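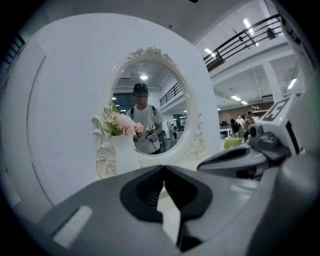

Bomen, January 2025. Photo: Shu-fen Lai

Hi! I'm Hortensia, and I'm looking for people who will talk to me about getting ready in the morning. I mean all of it - the face washing, the lipstick, the drawer that won't close, the sweater you put on and take off again before you leave the house. I'm putting together an audio series called Prurus, and the first season is all about the part of the day between the alarm clock and the front door.

You don't need to be into makeup. I'd love to hear from people who spend an hour at the mirror and people who haven't owned a mirror in years (my uncle shaves by feel, and he looks fine!). Night shift workers, new parents, teenagers who share a bathroom with three siblings, anyone who learned a routine from a grandmother and still does it the same way. You have to be 16 or older, and if you're under 18 I'll need a signed note from a parent or guardian.

What you'd be signing up for: 2 recorded conversations with me, 60 minutes each, plus a written diary of one ordinary morning. The diary can be up to 900 words. Spelling doesn't matter and I don't mind crossed-out bits, so please don't tidy it up for me. You can write it in English, French, Arabic or Spanish - Latifa Belkadi is reading the French and Arabic ones and I'm doing the rest. 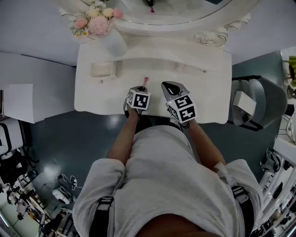

We can talk at your place or at the studio on Benjelloun Street, whichever you like better. The studio is up one flight of stairs with no elevator, so tell me if that's a problem and I'll come to you. There's tea. Parking is terrible, but the Hatov bus stops right at the corner.

I pay $60 per conversation, at the end of each one, and bus fare on top. The diary is included in that. You'll hear your parts before they go out, and you can ask me to cut anything or change your name. One woman from the pilot wanted to be called Duchess the whole way through, and so she is!

To sign up, leave your first name, a phone number and a couple of lines about your mornings in the form at the bottom of this page. Salma Ramadan will call you back to set up a time, usually in the late afternoon. If you'd rather not be called, write "text me" next to your number. Places are open until the end of the month.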